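The Gripper You Hold Yourself
Members of the Surkholm shared workshop are building hand-held grippers, and the hard part was the rubber
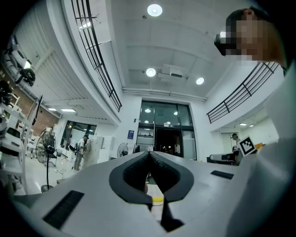 Two fingers was the wrong choice, according to one member of the workshop, and three would have saved everyone a month. The argument has been going since March. It came up again on the night I visited, over the same bench, with the same sketch of a three-fingered version pulled out of the same folder. The sketch went back in the folder. The build is staying with two.

The project is called Cludia. It is a gripper that a person carries and works by hand, with a camera mounted on it looking out past the fingers. You pick things up with it, put them down, and the recording is later used to train a robot arm to do the same chores. The group meets twice a week and has no budget beyond dues and a jar. Total spending on parts so far comes to $3,860, and that covers every version, including the ones in the scrap bin.

The current one is white, with a broad curved housing and two dark gray fingers lined with textured black rubber. The fingers come together at the tips. That sounds simple, and on the first few versions it didn't happen. One finger would arrive early and push the other aside, so a small screw held between them would roll off to one side and drop. The fix was to stop driving each finger separately and link them through a single sliding bar under the cover. The bar has been remade several times. Brass was too heavy, printed nylon flexed, and the one in use is aluminum, cut on the workshop's old Firow mill.

The rubber took longer. Smooth sheet held a dry mug well and let go of a damp one. Foam held nearly anything but tore after a few evenings. The fine texture in use now was a compromise, and it is cast in the workshop from a two-part mix in a printed mold. A pair of pads takes an evening to cure. The group keeps spares, because the glue line at the tip is the first thing to fail and it always fails in the middle of a session.

Weight is the other running complaint. The housing alone came in at 513 grams when it was first printed, before any fingers or camera went on. After some thinning of the walls and a lot of opening up on the inside where it doesn't show, it is down to 300. People still shake out their wrists after half an hour. There is talk of a strap to the forearm, and a wooden mock-up of one, which is comfortable only if your forearm happens to be the size of the one it was made for.

The printing is done at home, mostly. The workshop has one printer large enough for the housing and it is usually booked, so members take the files away and come back with parts. This causes its own trouble. Two housings printed from the same file on two machines will differ enough that the cover screws don't line up. The drawings now call for slotted holes, and anyone printing a part at home is asked to print a small test block first and bring it in to be measured. About half of them remember.

The electronics are less work than you would expect. A sensor on the sliding bar reports how far open the fingers are, and a small board from Bucur stamps that reading with the time so it can be matched to the video. The board was chosen for having mounting holes in the right place. It has since been replaced by a newer model with mounting holes somewhere else, and the group bought up what was left of the old stock.

Matching the video to the fingers was the last big problem. For several weeks the readings drifted, so that by the end of a long recording the fingers would be logged as closed while the video showed them wide open. The cause was a setting in the recording software that dropped pictures when the storage card fell behind. A faster card solved it. Each session still starts and ends with three quick squeezes, which show up plainly in both the video and the sensor log — the same idea as a clapperboard.

So far there are 26 recordings the group considers good enough to use. Most are of small objects being moved from one spot to another, a few are of drawers, and one is of a jar lid that took many tries. The training itself will run on a member's home computer, overnight, with a secondhand arm waiting at the workshop for the result. The arm needs a new wrist bearing first. It was ordered twice, the wrong size both times.

Files for the housing, the molds and the sliding bar are free to anyone who asks at the front desk in Surkholm. Bring a memory stick, and ask for the version with the slotted holes.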